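Phone stands, again

So I've been on a phone stand kick since September, and I blame Minttu entirely. She had one next to her stove when I went over for soup, and I came home wanting one for every flat surface I own. (Dariusz says one phone needs one stand. Dariusz props his against the sugar bowl.)

Anyway, I finally got serious about where they should live and what should go behind them. I want pattern! Big red mandalas on pale pink, something leafy and quiet underneath, and a little shelf up on the back wall. 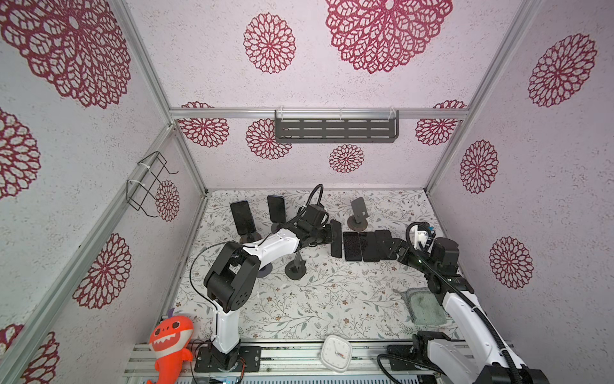 Phones and stands toward the back, red mandalas all over the walls.

I love that red so much. The vines on the mat calm it down — gray-green with tiny brown flowers, very much my grandmother's tablecloth drawer. The shelf and the black wire rack are both still empty and I keep changing my mind about them. Charging cables in the rack, maybe? Genowefa votes for a trailing plant on the shelf, and I'm leaning her way.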